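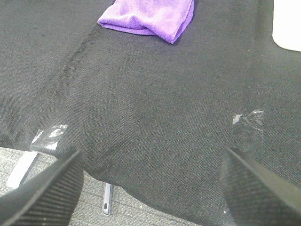
Wrist view, dark twill with the purple towel on top, gripper open

Ticket 616 – Revik trial kit, gripper hesitates on dark cloth
Opened by: Amnuay Inthanon
Product: Revik wrist camera and gripper kit, trial unit from Terkico
Status: Monitoring
Priority: Normal

Amnuay Inthanon, August 24, 2026, 9:40 am
First off, we're having a great time with this kit! Setup took one morning and the Piltix software found the arm on the first try. Towels are going really well. The trouble is dark fabric. With the charcoal twill the gripper comes down, opens, then waits and gives "no grasp point, code 465". Same arm, same settings, and it picks the purple microfiber towel without any fuss. Picture attached from the wrist camera. You can see the twill has a raised part in the middle with a bit of light on it, so I expected it to go for that.

Pongsak Bunnag (Terkico support), 11:15 am
Thanks for the picture, very handy. Code 465 means the planner saw several spots and didn't trust any of them enough. There's clear tape on the cloth, one piece near each fingertip, and both are shiny. On black fabric a reflection like that can score higher than a real fold. Could you try:
1. Take the tape off and run again.
2. In Piltix, open Camera > Exposure and switch from Auto to Fixed. Start at 610.
3. Leave the towel where it is for the first run, then move it away for the second.
Please send the log from each run.

Amnuay Inthanon, 1:50 pm
OK, tape off, exposure still on Auto: got the code again, but later in the approach, so something changed. Then Fixed at 610 – and it picked the twill up! I ran it again with the towel moved away and it picked it up again. Very happy. Logs attached for all the runs.

One small thing, the ribbed pads left faint lines on the cloth. They brush out, so no complaint, but is there a softer setting?

Pongsak Bunnag, 2:30 pm
Great news. Yes, Grip > Force, drop it to level 2. That's plenty for twill. Don't use it for wet towels, they slip.
I've passed your logs to the Phetsri team, who look after the grasp planner. They want more black fabric cases.

Amnuay Inthanon, 4:05 pm
Level 2 works and the lines are much lighter. Going to try denim tomorrow. Please keep the ticket open until then, I'll post the log here.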